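Jaime Louro has been running the after-school robotics club at Tornstead for 6 years, and he has heard every version of my question before I get it out. Is any of this teaching them anything, or is it an expensive way to tidy up?

"Depends on the kid," he says. "Some of them learn a lot. Some of them learn to stand near the laptop."

The club's project this term is sorting. An arm has to pick up blocks and other small shapes and put them in a basket. Students drive it by hand first, record the runs, then train a program on the recordings and see whether it can do the job alone. The school board's newsletter in October called it "preparing students for the AI economy." Louro winces when I read that to him.

"I didn't write that. We're putting toys in a basket. If it works on the table, great. Then somebody opens the blinds and it stops working, and that's where the class starts, as far as I'm concerned."
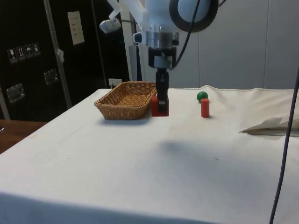
How often does it fail? He won't give me a percentage, and he doesn't trust the ones he sees from other schools. At the Grirgate meet last spring, he says, a team claimed a near-perfect score and then declined to move their objects when a judge asked.

"I asked my students what they'd have done. Half of them said move the objects. The other half said don't enter."

Round things are a sore point. So are lights, shadows and anything a student bumps with an elbow. A session runs 45 minutes, and by Louro's own account a good part of it can go to setting up. I put it to him that a simpler kit, something with wheels and a line to follow, would get more hands on more hardware for less money.

"Yes," he says. "It would. I argued for that, too."

So why the arm? The club had a grant of around $2000 from Koller, a local parts distributor, and the money had to go toward a manipulation project. Louro doesn't pretend otherwise. He does say the students who stick with it become suspicious of demo videos, and he counts that as a result.

I'm less sure. Three of the students I spoke to could explain why a recording was bad. Others told me the robot "just knows" where the basket is. Louro nodded when I repeated that one.

"I've got until the end of term to fix it," he said, and went to find an extension cord.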